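July 8, 2020

Woke at 6 to the sound of the neighbor's leaf blower, in July, with no leaves. Lay there composing a letter to him in my head. It got very good around the second paragraph and then I fell asleep again and lost it.

The subject of today, as of most days since April, is sleep, and the lack of it, and what I have been doing instead. I have read that a person should not lie in bed awake. You are supposed to get up and do something dull in a dim room. I have taken this advice seriously and have now done every dull thing I own. The button jar is sorted. The warranties are in a folder, including one for a fan we left in the old apartment. Last night at 3 I descaled the kettle, and then I had to boil it twice to rinse it, and then there was all that hot water so I had tea. I understand that tea is not part of the program.

Taltano came up again on the phone with Mother. Taltano is the pillow. She has one, her sister has one, and as far as I can tell the whole of her building is lying on them. It is filled with something like birdseed and you are meant to "train" your neck to it over 14 nights. My neck is fifty-three years old and has never been trained to do anything. I said I'd think about it. She said that was what I said about the dehumidifier. Fair.

Worked until noon, if you can call it that. The Groltar people want the whole manual indexed by Friday, and they have sent a new version of chapter nine which is the old version of chapter nine with the word "should" changed to "must." I went through all 21 pages to find this out. At one point I read the same sentence about drain valves five times and felt my eyes closing, properly closing, the real thing, and I thought well, here it is at last, at 11:20 in the morning. Put my head down on the desk. Wide awake at once.

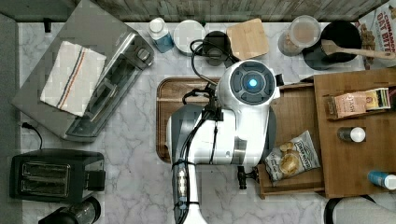 Mohammed-Awal Ametepe wrote back to my long complaint of Monday, and I am copying his answer in so I have it when I next feel sorry for myself. You're going at it like a job. You have a schedule and a method and a list of approved activities, and then you're surprised your brain thinks it's at work. Last winter I gave up and just let myself be a bad sleeper for a while. I slept badly. But I stopped keeping a score, and I was a good deal nicer to sit next to at breakfast.

I read this twice, looking for the part where he tells me what to take. He doesn't tell me what to take. I wrote back thanking him and asking whether he'd tried magnesium.

The thing about the score did sting, I'll admit, what with this notebook being more or less the score. I went back through it after lunch. April is pages and pages of "four hours, maybe" and "up at two, up at four, birds." In May I invented a system of dots. By June the dots had colors and I no longer remember what green was. It can't have been good, there's hardly any of it.

Went out at four for a walk, daylight being the other thing they tell you to get. Around the reservoir and back up by Kalogeropoulos, where they've painted the shutters and have a line of tape crosses on the sidewalk for people to stand on. I stood on mine. A boy ahead of me was hopping from cross to cross and his father was telling him to stop in the voice of a man who had also been up since three. We gave each other a look over our masks, or I gave him one and he may have been squinting. Bought olives, a loaf, and the awful decaf. The real coffee was right next to it. I want that noted somewhere.

The decaf is called Mutent and it tastes like the inside of a drawer. I have had it every afternoon for a month on the theory that I'm being clever. Mother says her father drank a pot of real coffee after dinner every night and slept like a log until he was ninety. Mother's father also never had a phone in his bedroom or an opinion about chapter nine.

Tonight's plan, since Mohammed-Awal is right and I am going to ignore him until at least the weekend: no screens after nine, window open, the thin blanket, and the book about canals. The canal book is wonderful for this. I have been on the same lock since the middle of June and could not tell you whether it's in Holland. 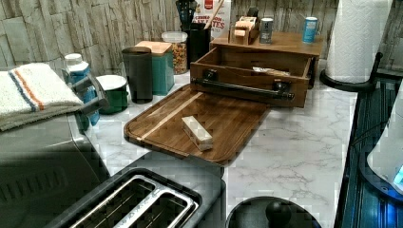

Later, 11:40

Not asleep. Got interested in the canals.

There's a dispute about who was supposed to pay for the dredging, and one of the engineers has stopped speaking to his brother over it. I had to find out what happened, so I read on to the end of the chapter, and now I'm sitting up with the lamp on and feeling perfectly fresh. The leaf blower man's windows are dark. He'll be getting his full eight hours, I expect, so as to be at his best in the morning.

Will look for the letter tomorrow. I remember it opened with "Dear Sir, regarding the leaves."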